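Tusedix Draft Logs
Data card, last updated Saturday, August 26, 2023

Tusedix is a set of draft logs from Illey, a collectible card game played in pods of eight. It holds 2,286 complete drafts from the March season, pick by pick, with the final deck and match record for each seat.

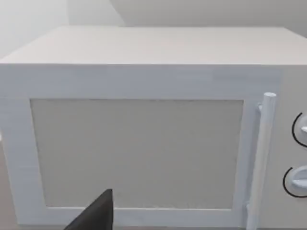

Issue 79

What is in the files

Each draft is one JSON file. A pick entry lists the pack contents, the card taken and the seat number. Card names follow the printed English names. Promo versions are merged with the regular card, so you can't tell them apart in this data.

Decks are stored in a separate folder, matched by draft ID. Sideboards are included. Basic resource cards are counted but have no set code.

Where the drafts come from

Most of the logs were exported from Lidska, the draft client used by the store leagues. The rest came from Zou, an older client that stopped getting updates before the season began. Zou did not record pick times, so that field is null in those files — do not read it as zero.

We started with 3,000 drafts. Any draft with a player drop before the last pick was removed, and so were duplicates from double exports.

Known problems

1. In 81 drafts the third pack is listed in reverse passing order. The picks are right, but the seat numbers need to be flipped. The IDs are in reversed.txt.

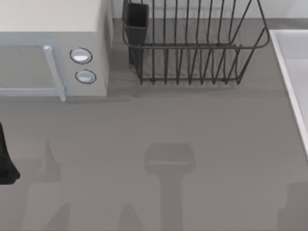
2. Match records from Zou count a bye as a win. Lidska leaves byes out. We did not change either one.

3. Two cards were reworded partway through the season. The logs use the same ID before and after, and the card text file only has the new wording.
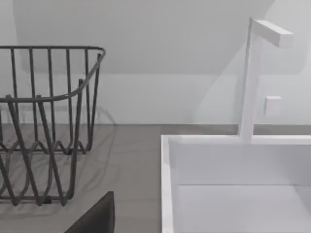
4. Player ranks are missing for new accounts.

Using the data

Player names are replaced with random IDs that stay the same across drafts. Please don't try to match them to league standings. Win rates by card are fine to publish, but split them by client first — the two player groups are not equally experienced.

Report bad files in the issue tracker with the draft ID in the title.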